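Two-arm bench cell shown at Clernico open day

Clernico opened its applications workshop to visitors in March, with a programme built around small bench-mounted arms and the kind of wet, untidy work that automation suppliers have tended to leave alone. Doors opened at 9.30 am and the last demonstration ended shortly before 4 pm. Attendance was put at around 100, mostly from contract kitchens, teaching laboratories and small packaging firms.

The main item was a two-arm cell developed under the Stadorus project, which looks at how far low-cost arms can be taken in tasks involving liquids, soft materials and shallow containers. The project has been running for 10 months. It supplies the arms, the base rail and the control software, while Clernico provides bench space, tableware and staff time.

Both arms are mounted on a single black rail along the front of a wooden table, facing the same working area. Each has a gripper with black fingers and is driven by servo motors at the joints, with the cables run outside the links. The arrangement keeps the motors within reach of a screwdriver. A failed joint can be changed on the bench without taking the arm off the rail, and visitors who asked were shown the procedure on a spare unit at the next table.

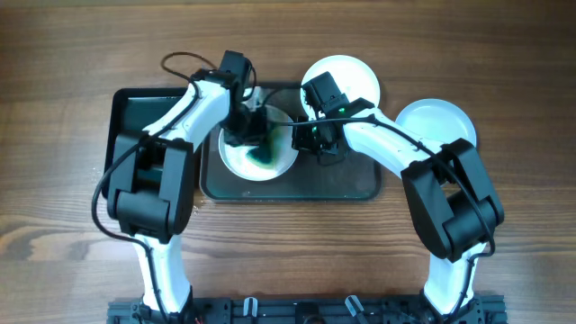
The choice of liquid was the subject of several questions. Plain water is cheap and easily cleared away, but it gives an overhead camera very little to work with on a pale surface. The project team prefers a strongly coloured liquid for development work. Residue can then be picked out against white crockery, and a person checking the result afterwards can see what has been missed. Clear liquids are on the list for later in the year.

A bowl presents a different problem from a plate. The gripper has to come in from above, clear the rim and stop short of the bottom, and the available depth is small. If the approach is too low the fingers press on the bowl and may shift it; if too high, they close on nothing. Stadorus deals with this by learning the approach from operator-led runs. A member of staff guides the arms through the task, the motion is recorded, and the recordings are used to train the controller. The present set stands at 1,000 runs, gathered on several table layouts with the containers moved between runs.

Visitors from the catering side were chiefly interested in wiping. The task sounds trivial, but a cloth has no fixed shape, and its behaviour changes as it takes up liquid. The arm has no measurement of how much liquid the cloth is holding. The current software judges progress from the camera picture alone, which works tolerably on flat trays and less well on anything with a deep rim. A force sensor at the wrist has been considered and set aside for the moment on grounds of cost.

Layout was covered in a short talk at 11 am. The main points were that containers should sit inside the area both arms can reach, that shallow trays are easier than deep ones, and that a matt surface is preferable to a polished one where there is strong overhead lighting. Reflections remain a frequent cause of poor results. The speaker also advised against fixing the containers down during training – a controller that has only ever met a tray in one position will do badly when the tray is moved by a few centimetres.
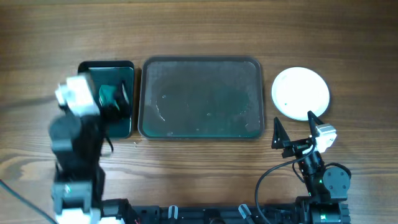 The Stadorus cell, with the left arm holding its teal load over the small tray and the right gripper open near the white dish.

The afternoon session dealt with running two arms at once. The simplest method divides the table down the middle and gives each arm its own half, so that collisions are ruled out at the planning stage. It is safe and easy to explain, but it prevents the arms from working together over one container. Stadorus uses a shared zone in the centre instead, with a check on the distance between the grippers before each movement. The check slows the cycle. Work on shortening it is under way, and no target time was given.

A separate stand was taken by Skivon, which makes rails and clamping parts for bench equipment. It showed 2 lengths of slotted rail and a set of printed clips intended to keep cables away from the moving joints. Cable routing is a common source of trouble on small arms. A loop that is too tight pulls at the connector when the wrist turns, and one that is too loose can trail across the work. Skivon's advice was to set the loop with the arm at full stretch and then run it slowly through its whole range before switching to normal speed.

There was also a brief showing of Kiss, a software tool for sorting and replaying recorded runs. It allows a user to step through a recording, mark the point at which a grip was lost and remove the run from the training set. Kiss is in use on the Stadorus project and is expected to be offered to outside users once the file format has been settled.

Questions at the close turned mainly on hygiene and price. On hygiene, the answer was that the present arms are not sealed and are unsuitable for a working kitchen or any area that is hosed down. Covers are being tried, although they restrict the elbow and make the motors run warmer. On price, Clernico would say only that the cell is a development rig and is not for sale in its current form.

Clernico plans to repeat the event in the autumn, with the bench sessions limited to 10 visitors at a time. Firms wishing to bring their own trays or containers for a trial are asked to send dimensions and material details to the workshop in advance. Glass items cannot be accepted.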